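Print this page | E-mail this page

Automotive Servicing, Unit 6: Brake fluid

Brake fluid absorbs moisture over time, which lowers its boiling point. Test it at every service and write the result on the job card.

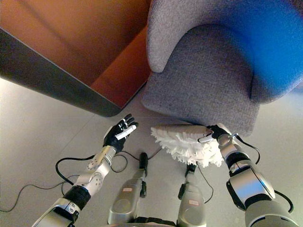
Use only the grade marked on the reservoir cap. DOT 5 is silicone-based – never mix it with DOT 3 or DOT 4.

Wipe spills off paintwork straight away and rinse with water.

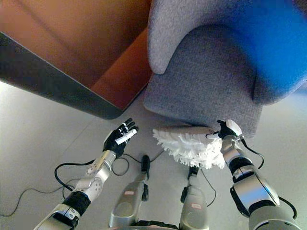

Bleed in the order given in the workshop manual. Keep the reservoir topped up throughout. Worksheet 39 is due 28th August.

This site uses cookies. Accept

© Villanueva Trade Training | Contact us | Back to top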